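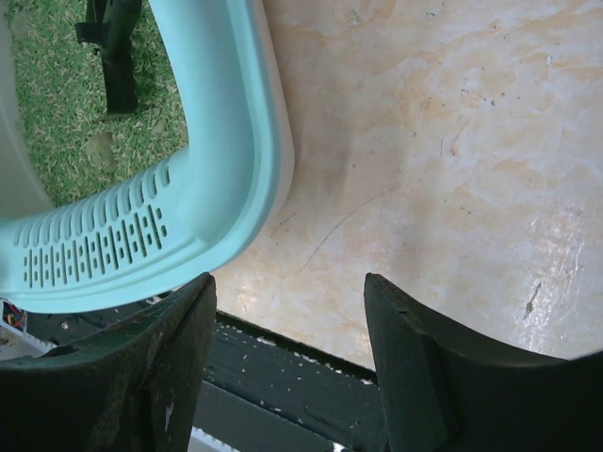

morning, before coffee

Litter first. Always litter first or it doesn't get done and then it's 9 at night and I'm crouching there in my good pants. Cat sat in the hall and watched the door like I was taking something from her.

Second week on the green stuff. Still not used to green. Opened the door half asleep and thought lawn. The old gray one from Zinden was fine, I had no complaints, but Alexiou stopped carrying it and the next closest place is all the way out in Cemberg and I am not driving to Cemberg for cat litter. So, green. It smells a bit like hay when you open the bag. Could be worse.

Brown spot in it, small one. Little dark specks all over the marble too. Have been meaning to wipe that surface properly, with soap, both directions. Wrote it on the list on the fridge. It was already on the list on the fridge.
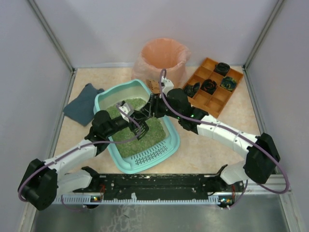 The black scoop is good by the way, want that written down somewhere. Slots are wide enough that the clean stuff drops back in and you aren't throwing out half the bag. Old one had tiny holes and I'd stand there shaking it forever. The trick is to go in at the edge and push the tines right down, then lift slow. If you go fast the clumps break up and you are chasing crumbs all over the tray. I know this and go fast anyway.

Bin goes right behind the tray now. Moved it there in August when I got sick of carrying a loaded scoop across the room and dripping grit the whole way. Best idea I had all summer, which says something about the summer.

Measured what's in there because I wanted to know how long a bag lasts. Kitchen scale, old yogurt tub. Top-up is 600 grams most times, 900 if I've been generous with the scooping. Will do the math later. Probably won't.
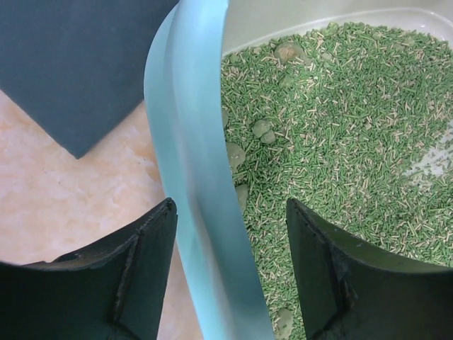

Also the rim. I never do the rim and it's where everything sticks, dust mostly, the inside curve at the corners especially. Paper towel and warm water, no spray, she hates the spray and then goes and sulks in the bathtub. Last time she used the bath mat insted of the box for two days and I learned my lesson. Do rim on scoop days, full wash on the first of the month. Put it in the calender. Phone on silent so it won't remind me of anything but still.

Thought about one of those boxes with a lid. Ondik has one, 92 dollars, came up on my phone three times this week so they must know. For 92 dollars I could have a very nice dinner. She'd hate the lid anyway, she likes to see who's coming. The open one with the pretty blue-green plastic stays. I like the little slots on the side of it, no idea what they're for, they just collect fluff.

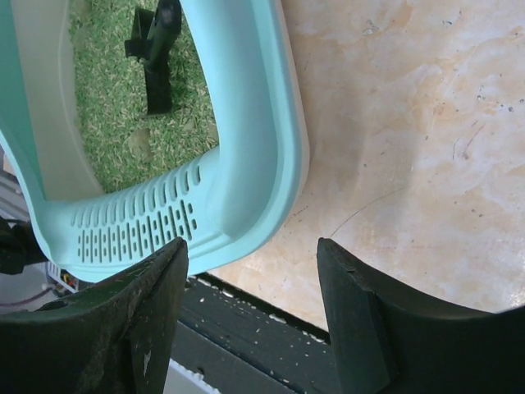
night, quick

Surface still not wiped. Will do tomorrow. Long day, bus late both ways, soup from a can.

Called Alexiou about the green bags, on hold for ages with the same song, then they said more coming end of the month and they'd hold two. Gave my number twice, I don't think she was writing it down.

Cat ate everything, even the new pate, so I'll get that again. Vet says she should lose 200 grams. Good luck telling her that. She's on my feet right now, can't reach the lamp

Buy: paper towels, bin liners the small ones, dish soap, onions.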